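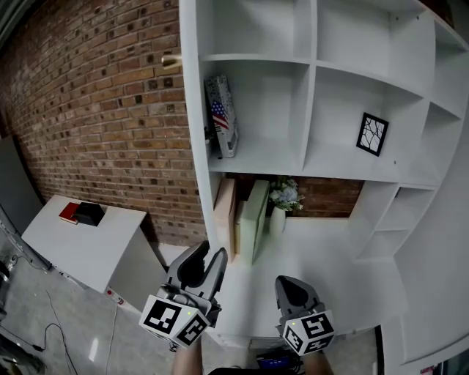
The Utari is a pair of hand-held grippers built to record how a person handles things, so that a robot arm can be trained on the result. It was designed at home and is now being assembled and tested at Zukow, a shared workshop that rents bench space by the month. The builder, who asked to be left unnamed because of a day job in the same field, has been working on it since September. Each gripper has gray fingers with a dark pad, and above the hand sits a white cube printed with black markers. A small green light shows on each. The test area is a white cubby unit with a glass door, a vase of artificial flowers and a few boxes.

"A shelf is a mean test," the builder says. "On a table you come at everything from above. In a cubby you have a ceiling, two sides and a back. The hand has to go in level, and the tracking gets worse the farther in you go."

The tracking depends on those markers. A camera worn on the head looks for the printed patterns and works out where each hand is and which way it is turned. A second camera, in the gripper itself, looks out over the fingers. The two recordings are lined up afterward by a script.

The first version used one flat marker per hand. "It was fine until you turned your wrist. Past a certain angle a flat tag is a line, and then it's gone. With a cube there is nearly always a face toward you. The price is weight up high, and you feel it in the forearm after a long session."

A finished gripper weighs 306 grams without its cable. The builder would like it lighter but won't thin the housing any further. An earlier shell flexed when squeezed, which moved the marker relative to the fingers and spoiled the calibration.

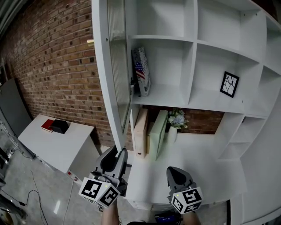

The glass door

Most of the recent work has been on one task, opening and closing the tall door on the unit. The pane is ribbed and the handle is small and brass-colored. Both cause trouble, for different reasons.

"The handle is about grip. It's small and round-edged, and the first pads slid off it. I went through a stiff rubber, then a soft one that tore. The pads on there now have a texture molded in, and they hold if you come in straight."

The glass is a vision problem. The ribs throw thin bright streaks, and the streaks shift whenever the gripper does. Software that follows small features from one picture to the next can mistake them for fixed points.

"I had one run where the path came out with a bend in it," the builder says. "My hand had gone straight. The software had locked onto the glare. Now I mask the pane and let it use the panels and the brick." 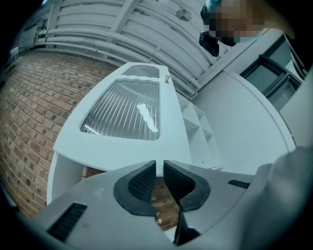
The ribbed glass door from the gripper camera.

The wide lens was a deliberate choice. It bends every straight edge toward the sides, but it keeps the fingertips and the room in view together. The builder measured the bend with a printed checkerboard, and repeats the measurement every time a camera is taken out and put back.

"People skip that. They refit the lens, it looks the same, and it's off by a hair. Then they spend a week blaming the script."

Wiring and wear

Power and data share one cable per hand. The builder tried batteries on the third revision and took them out again, mainly because the two cameras drifted apart when they ran on separate clocks. The current build is revision 5. On the gripper held in the left hand, the black cable leaves the handle and runs down along the arm, well away from the fingers.

"Cable drag is real – you stop noticing it, but it's in the data. Your hand takes a slightly longer way round. I run it along the arm to keep it off the furniture."
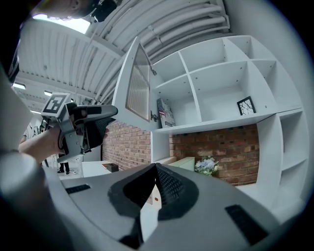 Heat was the other complaint. The camera board sits close behind the fingers, and in the closed shell of revision 4 it slowed itself down during long takes. The new housing has black slotted vents, one on each side of the finger, and the slowdown has not come back. The builder has since taken on longer sequences that use both hands, such as reaching past the open door for the book with the flag on its cover and moving it to another cubby.

So far there are 619 usable recordings. A take is thrown out if both markers are lost at the same moment, or if the finger opening fails to read zero when the pads touch. The builder checks the second point at the start and end of every take by closing the grippers fully.

The files are tidied with a program called Tumer, written for the purpose. It trims the ends, lines up the clocks and flags gaps in the tracking. It does not try to fill them. "If the marker wasn't seen, I don't know where the hand was. I'd sooner have a hole than a guess."

The receiving end is Faulkner, a single arm on a bench at the builder's home, fitted with the same fingers and pads. It can pull the door open from a half-open start. From fully closed it still misses the handle more often than it catches it.

"The approach is too high by the width of a pad. I think that's an error in how I mounted the camera on the arm, so the mount gets reprinted first. After that I'll look at the pads again."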